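Clokska night market is coming indoors, and it opens this month!

3 Feb 2023

Great news for anyone who has been missing the night market since it packed up in October. The winter edition is on its way, and this time it has a roof over it. The old Boletti building on the canal side will open its doors every Friday evening through the end of the season, with 20 stalls on the ground floor and live music upstairs.

We had a look at the stall list this week and it is a good one. Makris is back with the honey pastries that sold out every single night last summer (get there early, seriously), and there will be dumplings, smoked fish, roasted chestnuts and a whole corner given over to soup. Nine of the stalls are brand new to the market.

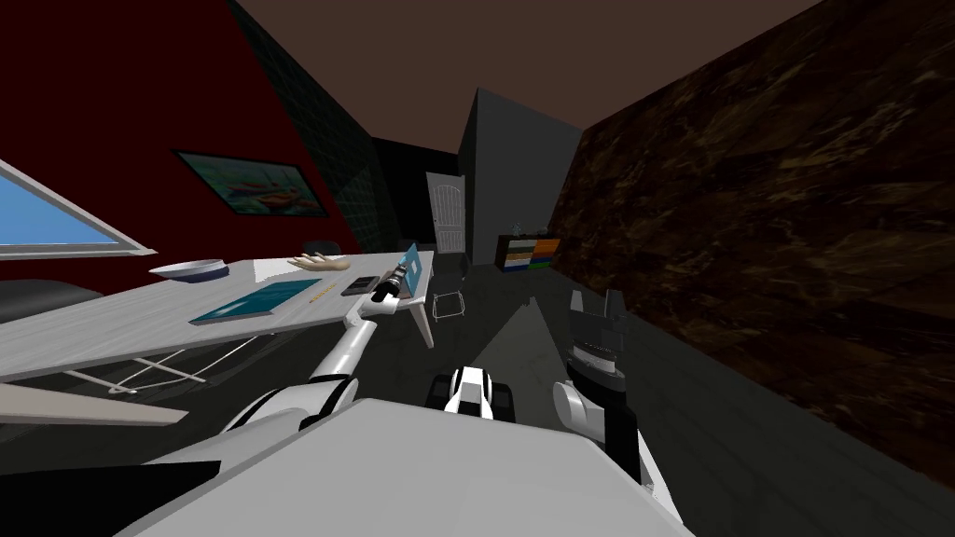
Filholm, the bakery from the north end of town, is bringing its rye loaves and those big cardamom buns, and will be baking a second batch on site at 7 p.m. so the late crowd gets warm ones too. The smell alone should pull people in off the bridge!

It won't all be food. Secondhand books, wool hats, hand-poured candles and a knife sharpener are on the list, plus a table where kids can make paper lanterns for free. The lanterns get hung along the stairs at the end of each night, and by the last market the whole stairwell ought to be glowing.

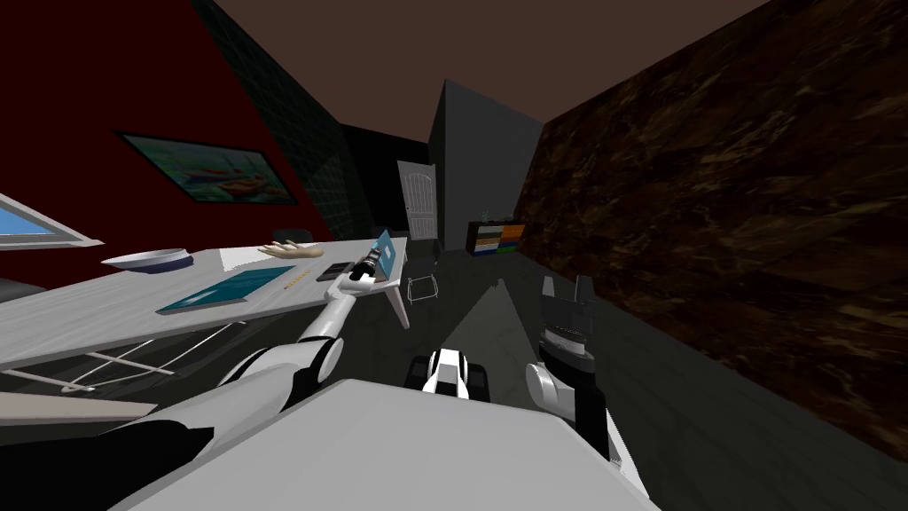

Boats on blue-green water, in a thin dark frame on the red wall.

Music starts at 6:30 p.m. and runs until closing. The first evening goes to a brass band from the valley, and after that there's a fiddle night, a choir night and one evening of old dance tunes where everybody is expected to join in. No partner needed, and flat shoes are a good idea.

Getting there is easy. Bus 18 stops right across the canal, and the late service has been extended so that nobody has to leave before the last song. Bike racks are on the mill side. Parking is tight, so take the bus if you can.

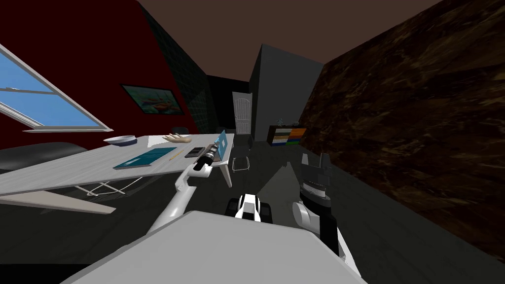
Do you need a ticket to get in?

Entry is free all evening, and you only pay for what you eat or buy. Most stalls take cards, but the pastry and chestnut sellers are cash only.

Last year's outdoor season ran to 93 stall bookings in total, the most the market has ever had, and the waiting list for spring is already filling up. If you make something and want a spot, forms can be picked up at the Clokska library desk.

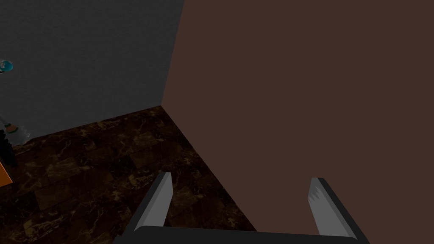
Doors open at 5 p.m. and close at 10 p.m. Dogs on leads are welcome downstairs. Bring a bag for the bread, and a mug if you have one, as hot drinks are cheaper in your own cup.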